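The croissant problem

Why teaching software to tidy a worktop takes longer than building the worktop

The most contested object at Elik this year has been a croissant. It has no butter in it and no flour either, being made entirely of polygons, and it has been the subject of more meetings than the office lease.

Elik writes planning software for two-armed robots from the upper floor of a former carpet showroom in Tirwood. Its main product, Vollemard, takes an instruction a tired person might give at breakfast and turns it into joint movements. "Put the croissant in the pan" is a favourite. A toddler can follow it. Vollemard has to settle which thing is the croissant, which arm should go, where the fingers will fit and how to get there without knocking the lemon into next week.
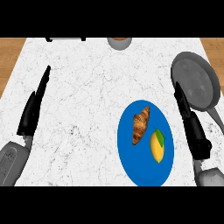 Croissant and lemon share the blue plate, with both grippers empty and the pan close to the right-hand one.

Almost all of this happens in simulation, where marble is free and nothing needs washing up. The perception part looks at the rendered worktop and guesses what is where. The planner, which trusts those guesses rather more than it should, proposes a set of moves. A third piece, called Brannigan, exists to say no. It checks each plan for elbows passing through crockery, and it is easily the most disliked program in the building.

Choosing an arm sounds like the simple bit. Early versions of Vollemard picked whichever was closer and left it there, until the team noticed how often the closer arm ended up with its wrist at an angle that would interest a physiotherapist. The current version scores the whole trip, pan included, before either arm budges.

Then there is the matter of the lemon. An instruction about pastry says nothing about fruit, and people assume the fruit will be left alone. Software assumes no such thing. Someone had to write down that objects nobody mentions should stay put, and the rule now runs to 19 lines, 7 of them exceptions.
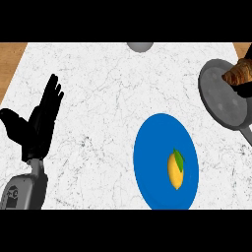
The croissant held over the pan, with the lemon on its plate.

Elik scored its last overnight batch at 2135 attempts. The log can be sorted by type of failure, and the staff read it the way other people read the football results. Two categories cause most of the sighing: "grasp unstable" and the bleakly honest "unknown".

A new planner is due in November. It will handle instructions with an "and" in them, such as moving the croissant and then the lemon. "Or" has been put off until next year.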